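Stop making tablets thinner. Please.

Every September it's the same pitch. Drarkier shaves off a hair, Grinow shaves off a bit more, and the rumor sites go nuts over a leaked side view. Who asked for this? My Drarkier is 3 years old and thin enough to scare me every time I pick it up by a corner.

What I want is battery. The new Grinow runs $475 and mine is gasping by 2 in the afternoon – full brightness, email, a couple of videos, done. Put the milimeter back. Fill it with battery. I'll carry the weight.

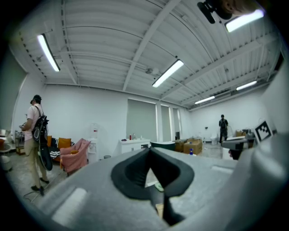 Long fluorescent lights under a corrugated white ceiling.

Marites Talavera argued on her blog that thin sells, and sure, it does, in the store. You hold it for 5 minutes and it feels like the future. Then you take it home and live next to an outlet.

And the backlight thing. Yes, more efficient panels are great. So why does all the savings go into a slimmer case and none of it to me? Same runtime as the last two models. Thats not progress, thats a diet.

Dritetti at least sells a thick one. Ugly. I'm probably buying it.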